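Shelf Rules, Second Edition, Now With Fewer Adjectives

The pick-and-place task sheet has been rewritten, effective 11 April 2024. The old one asked that groceries be handled "sensibly," a word Hukader and Kirnano had been reading in two very different ways, both of them in writing.

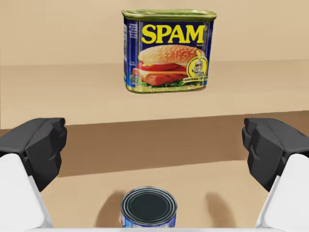
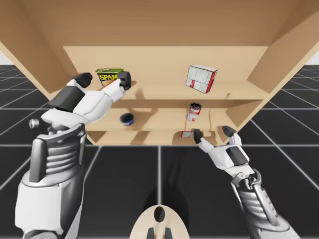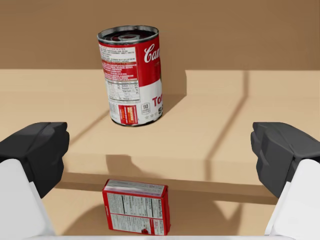 Simulated shelf task: cans and boxes on two or more levels, gripper views first and last, both arms in the middle.

The main changes:

Name the target before the run starts. Deciding afterward that you meant the other can is a time-honored method and is now a fail.

A trial ends at 30 seconds. Letting it run to see if things improve is a hobby, and may be pursued on your own machine.

Touching is not holding. A fingertip against a box scores zero until the box leaves the shelf and stays off it for 2 seconds.

Report all 100 trials. Cuevas turned in a lovely set of results last round, from which the unlovely ones had wandered off.

Log the lighting and the starting pose for each trial. Pratel scenes already write these to the run file, so please stop deleting the run file.

Comments on the draft came to 805, a good share of them on the definition of "shelf." That definition is unchanged. The next review is in June, and comments go on the form this time.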